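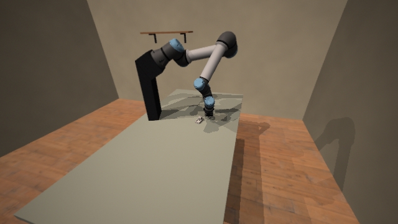 Grey-green top, reddish-brown wooden floor, plain walls.

Green table on a red floor: talk me down or egg me on

pelmet_and_proud
We've got a reddish-brown wood floor throughout the back of the house. It came with the place and it's staying, partly on principle and mostly on cost. The dining table is long, old and orange, and next to the floor it looks like the floor has stood up. I want to paint the top a grey-green. My other half says red and green is Christmas and she isn't eating her tea in a grotto until she dies. Has anyone lived with this combination for longer than a weekend?

skirtingbored
Four years. It's fine. The grey does the work. If somebody standing in your kitchen calls it "green" without being asked, you've gone too far. If they call it "sort of nothing", you've got it right and you'll love it.

Gloss_Leader
Disagree completely. Grey-green over a red floor makes the floor look redder. I did our hall cupboards in Mareck's "Estuary" and the boards went from chestnut to corned beef overnight. Repainted by February.

skirtingbored
Cupboards touch the floor, though. A table has air under it.

Gloss_Leader
Air isn't a colour.

tuppenny_rice
It is in Mareck's catalogue, they want £89 for it.

pelmet_and_proud
Is that a real price? For a tin?

tuppenny_rice
The big tin of the hardwearing stuff, yes. The colour is lovely and the lid is a swine. Rees in Seravley will mix you a near match for a good deal less if you take a card in and look poor.

mrs_offcut
Can we talk about what goes on top of the paint before anyone buys anything? You're going to put hot plates on this. Children, if you have them, will put forks in it. Sand it back properly, prime it, 3 thin coats with a night between each, then a clear varnish. Leave it a fortnight before you so much as rest a mug on it. I mean a fortnight. I've seen what happens at nine days and it had the word "Sunblest" in it, backwards.

Gloss_Leader
Or strip it and oil it and spare yourself the whole pantomime. 2 coats of Midik and you're eating off it by the weekend.

pelmet_and_proud
Oil makes it more orange. The orange is what I'm running from.

Gloss_Leader
Then the trouble is the floor.

pelmet_and_proud
I've addressed the floor in my opening remarks.

damp_course
Has anyone asked about the walls? With plain walls you can get away with nearly any table. If you've got patterned wallpaper in there as well, then I'm with your other half and I'd like a mince pie.

pelmet_and_proud
Walls are magnolia. We bought the house from people with no enemies.

damp_course
Magnolia is pink, whatever it says on the tin. Try it next to a sheet of printer paper. Pink walls, red floor, green table. That's a salmon dinner.

skirtingbored
Paint a bit of board first and lay it on the table for a week. Look at it at 7am and again with the lights on. Mine was a very elegant grey at breakfast and a snooker table by nine at night, all down to one warm bulb. Changed the bulb, kept the table.

mrs_offcut
Best advice on the thread, and I include my own. Do the underside of the board as well or it'll curl.

Gloss_Leader
It doesn't need the underside doing for a week's trial.

mrs_offcut
Yours can curl, then.

pelmet_and_proud
Board painted, both sides, for the sake of peace. It's been on the table since yesterday. She has walked past it eleven times and said "hm" once. I'm taking that as a primer coat.

Reader comments

quietly_beige: Came here for varnish drying times, stayed for the salmon. We did sage on cherry boards and I stopped noticing either of them after a month.

nailsick: 4000 views and still no verdict on the grotto. What did she say??

tuppenny_rice: Rees have shut for a refit, so ring before you go over.

Related threads
Magnolia: is it pink? (locked)
Varnish gone cloudy on a painted table
How long before I can put a mug on it
Taking the orange out of old pine
Warm bulbs, cool paint, cross household

Contact the moderators | © forum contributors | Back to top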